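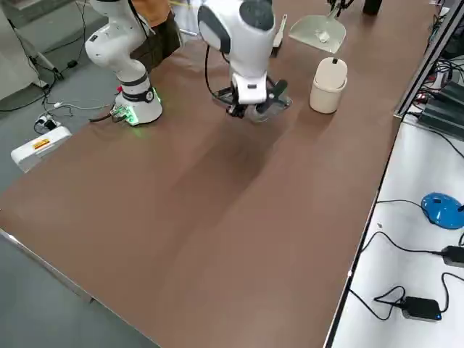 The owner of Galovier, a small shop that sells brushes and dustpans out of a former shoe store, wants me to believe that most people sweep badly. I came in one April morning doubting that there was much to say about it. She has sold 2,855 sets, she tells me, and has opinions about every part of them.

Her main complaint is with the lip of the pan. "If the edge doesn't lie flat, you're just pushing a line of dust backward across the room," she says. I point out that the line of dust gets smaller each time. "Smaller isn't gone," she says.

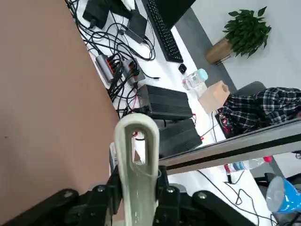 So does a $38 set clean better than a cheap one?

"For crumbs and paper, a cheap one is fine. For flour or fine dust you want softer bristles, and those cost more."

It was a more modest claim than the one on her price tags, which promise "a perfect floor." She shrugged when I read it aloud. The supplier, Sturkora, wrote that.
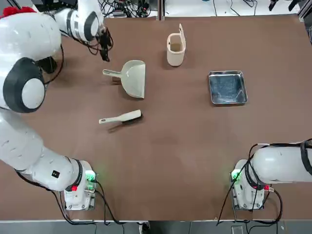 How often should the brush be replaced?

"When the bristles stay bent after you wash them. I've had customers keep one for 20 years, and I've had them ruin one in a month by storing it on its bristles."

That last part I could believe, having done it myself. I was less sure about her rule that tabletops need a separate set from floors, a rule that happens to sell a second set. She didn't argue much.

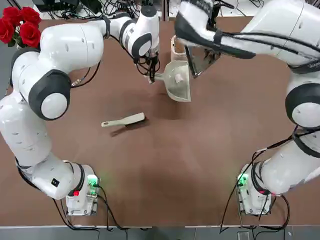
"Wash the one you have, then, and let it dry," she said. "But I wouldn't eat off that table."

I left without buying anything. My own pan, checked that evening, has a chip in the lip.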